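14 September 2025

Up early, before the heating came on. Drove to Sedthorpe for bread and potatoes and was back by ten. The road past Fletwood is still down to one lane at the bridge. Spent $65 in all, more than I meant to, but that included the lamp oil and a new dish brush.

Wrote to Landry again about the gutter. Their quote was $384 in January and now they want another $236 on top for the back of the house. I asked them to price the two jobs separately. The back can wait until spring if it has to.

After lunch I started on the dish cupboard. The shelf paper had gone yellow and was sticking to everything, so it all had to come out. Cut new paper from the roll in the hall closet – three lengths, and the last one came up short at the corner. I patched it. Wiped the doors down too and tightened the lower hinge.
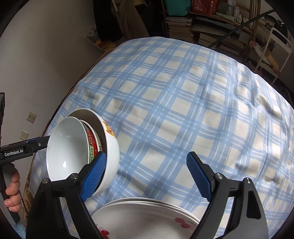
The dishes are going back in a different order this time. Plates on the bottom shelf, bowls above them, and the serving things up top where I can leave them until company comes. I had the blue plaid cloth down for sorting, and the two small bowls with the patterned red and green sides nest well enough inside the big white one with the orange animal on it, so those can share a spot. The cherry plates go in front. The cloth needs ironing before it goes back in the drawer.

Soup for supper, with the Sastcombe cheese on toast. Rain from six on. Have to call about the car tomorrow and look for the other roll of shelf paper.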